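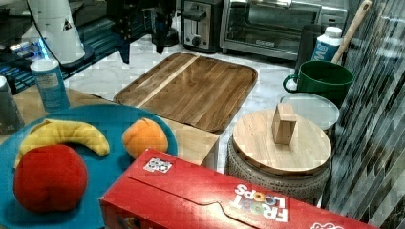 Counter set for a teaching run: plush fruit, cereal box, wooden tray, lidded pot.

Kitchen teaching tips - showing the arm a job by hand or by remote

Quick list, posted 5/16/24. Bülent Uysal asked for it after the last round and I keep getting the same messages, so it's all in one place now. Mostly for people using a counter and whatever's in the cabinets.

Before you start
Pick one job. "Put the banana on the tray" is a job. "Tidy up" is ten jobs.
Say it out loud before you move anything. If you can't say it in one short sentence, split it.
Clear the landing spot. Tray flat, nothing in it, same place every time until the first batch is done. Move it around later.
Plush fruit before real fruit. Squeezes, doesn't bruise, doesn't roll off as fast. Real peaches in week two if you must.
Cereal boxes - fine, but tape the flap if yours won't stay tucked. A loose flap catches on a finger and there goes the take.
Marker stickers go on clean, flat cardboard. Not over a crease. Wipe the spot first, press the corners down hard. If it bubbles, peel it and use a new one.

By hand (pushing the arm around yourself)
Good for short moves and for getting a feel for how far it reaches.
Hold it behind the gripper, never by the fingers. Fingers go out of line and you won't notice till the next day.
Go slower than feels normal. Then a bit slower.
Pause before the grab. One breath. Same before letting go.
Keep your sleeve and your other hand out of the camera view. Roll the sleeves up, I mean it. I threw away 18 takes over a gray cuff.

By remote
Better for long jobs and anything where your body would be in the way.
Stand where you can see the landing spot, not just the screen. Screens lie about depth, specially over pale stone.
Small moves on the stick. If you overshoot, stop, come back up, come down agian. Don't drag sideways along the counter.
I use the Pekmont handset. The Jukitier one is ok but the trigger is stiff and your thumb goes after an hour. Akyol's stand is worth it for either.
Zero the handset every time you put it down. Every time.

Lids
Everybody gets stuck here. A block handle on a wooden lid is about the easiest thing going - flat sides, so line the fingers up with the two long sides and come straight down.
Lift straight up until you're well clear of the rim, THEN go sideways.
Thin metal lids are harder. Lean it on something or skip it for now.
Set lids down with a soft stop. Lower, touch, wait, open. Ceramic pots chip and it's a pain matching them.

Shiny stuff
Toaster fronts, oven glass, glossy tile. They throw highlights that move when the arm moves. Turn off the light right over the counter, or drape a dish towel over the worst one and leave it there for the whole batch. Don't take it off halfway.

How many takes
100 good ones for a simple pick and place got me something usable. Lids took 700. My Flarisard folder is at 2,280 now and plenty of those are junk I should of deleted.
Keep the fumbles where you recover. Toss the ones where you give up.
Same job, slightly different start each time. Nudge the banana, turn the box, swap the fruit around on the plate.

Wrapping up
Label takes the same day. You will not remember which was which.
Park the arm up and away from the counter before you cut power, with the gripper open.
Plush fruit - surface wash, air dry. Dryer makes the fuzz clump.
Wooden tray gets a damp cloth only, then stand it on edge.

Next one will be mugs and handles, probably later in May.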